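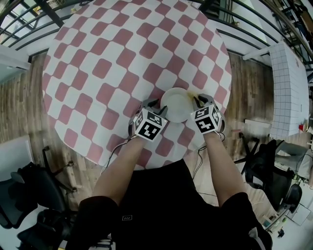 One plate, two Idden grippers, a finger on each edge.

Workshop > Shared Builds > Idden Hand-Held Gripper Pair

Idden Hand-Held Gripper Pair, kit version

3 minute read

Hi, I'm Milagros Aquino, and I make these kits out of the Clesbridge shared workshop. The Idden pair is what I wanted when I started messing with robot arms at home: two grippers you hold in your own hands, so you can do a job yourself and record how it went, then let your arm have a try at it later. I got tired of steering my arm with a game controller (it took me most of a month to get it to set down a cup without a bang) and this is so much more fun!

You get two grippers, a left and a right, with gray fingers that close from the sides. Each one has a marker cube on top with the black-and-white square patterns printed on its faces, and that's how the software works out where your hands are. The patterns are different on every face, so please don't swap the cubes once you've set things up. I did, and spent an evening wondering why my left hand was on my right.

There are two cables, one per gripper, thin and black. Let them hang down to the floor and then run back to your computer. I know everybody asks for wireless. I tried it on the second build and kept dropping recordings halfway through, so cables it is for now.

What's in the box
Two grippers, assembled and tested
Two marker cubes, already printed
Two cables
A bag of spare finger pads
A card with the download link for the Ruotsalainen tracking software

You'll need your own camera, and something to mount it on. I wear mine on a headband. Any decent webcam will do if it can keep both cubes in view, and good even light helps a lot more than an expensive lens.

What to practice on

Start with a plate. A plain round one is great because you can come at it from both sides and nudge it along, and you learn fast how hard you're squeezing. I like a checkered tablecloth under it — pink-red and white squares in my case — but check your tracking before you record a long session on a busy pattern. Give yourself elbow room too, and roll the chairs out of the way.

Each gripper's motor driver logs to a plain text file, up to 2000 readings per recording, and after that it starts a new file. Charge for the pair is 75 dollars plus shipping. I build them in small batches, so if the page says sold out, write to me and I'll put you on the list. Pickup at the Clesbridge workshop is free, and I'm happy to show you how to put the fingers on — they're a tight fit the first time.

Last updated 2021-05-27

Comments (3)

brenbridge_dan: Got mine last week. Left finger was a bit stiff, a drop of silicone oil fixed it. Does the software run on an older laptop?

Milagros: Mine's ancient and it copes! Turn the preview window off and it'll go a lot smoother.

tkov: Any chance of longer cables? Mine only just make it to the desk.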